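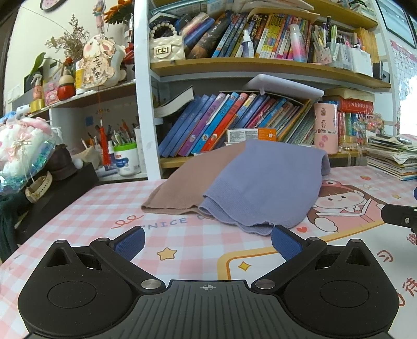 I used to roll my eyes at rule sheets. Then I spent January at Vernlow, reading the one they hand to everybody who collects cloth-folding runs for their home robots, and now I kind of love it!

It's 23 rules long, and most of them are plain housekeeping. Check that both finger pads are clean. Open the gripper all the way before you start. Leave the desk the way people live with it – books, pens, cups and all – but put away mail and anything with an address on it. One garment at a time, please.

Rule 7 is the one people argue over. If you fumble a fold, you keep going and mark the run as a fumble. You don't erase it and try again. I hated that for my first 150 runs (my sleeves were a mess), and then I got used to it.

The folks at Wisterier go further and want a second person to review every run. I think that's too much for a small team, and at Pattinasarany they only check the fumbles, which sounds about right to me. Vernlow is still deciding. Meanwhile I've got a sweater to fold, and run 413 needs a label.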